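Natatine is a style of paper card folding in which a single strip is pleated, tucked and glued at one end only, so that the front panel opens like a small fan. It took its name from the Natatine Card Circle of Rasville, a friendly group of stampers and scrapbookers who were soon swapping their folds by mail with anyone who cared to write in.
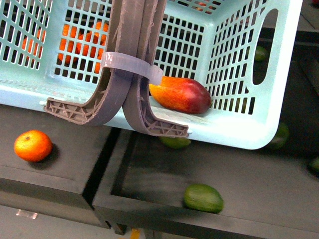
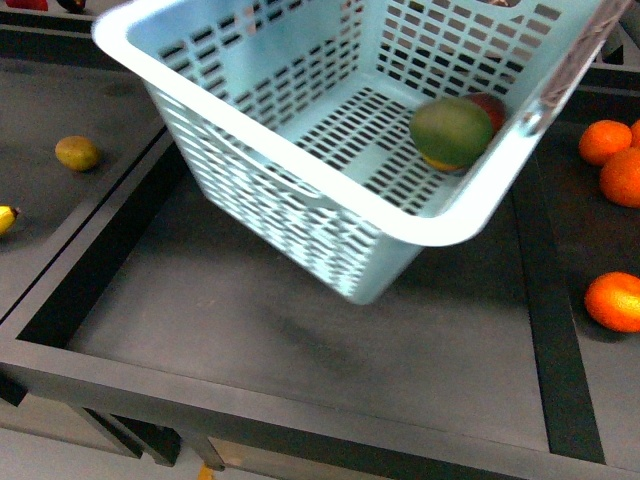
Light blue plastic basket with slotted walls.

The basic card uses 10 pleats, although the smaller Nilis variation, worked out by Ziad Masri and much loved for birthday greetings, gets by very nicely with six. Members hold a big swap each April, and one especially busy year saw 834 cards change hands. Most folders like a medium-weight cardstock, and many finish the edge with ink or a bit of ribbon.

See also: Osman fold, Card swap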